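December 19, 2022

Book launch prep. Hannelore's proofs for the Meng essays came back with 118 queries, most of them in the chapter on translation and exile. I cleared 20 this morning. The rest are citation format and can wait.

Panel in March: Haiyan Ye will chair. Bình Đào has said yes, Ravindran D'Souza wants to see the introduction first - sent him pages 1 to 109. Room 519 is held for the evening, but the booking form still has the old title on it.

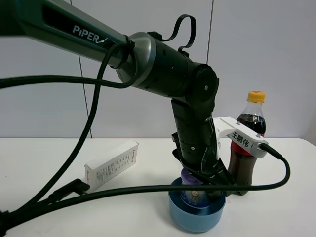 Wenjie thinks two hours is too long for four speakers and a reading. I agree. Cut the reading to one short passage and leave the last half hour for the audience. Still need a blurb under a page.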